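Open Day at the Dillbridge Lab

Protness opened its Dillbridge lab to visitors one afternoon in February. We went in groups of 30, and the tour took about an hour. Parking was easy.

First stop was the Montes bench, where staff talked through grip force and spare parts. After that we moved to the carpeted room for the hand demonstration. Yellow tape on the floor marks out the work area, and we were asked to stay outside it.

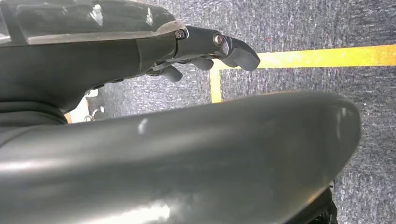
Questions ran long, mostly on cost and repairs. Coffee was in room 481. The next open day is in June, and sign-up is at the front desk.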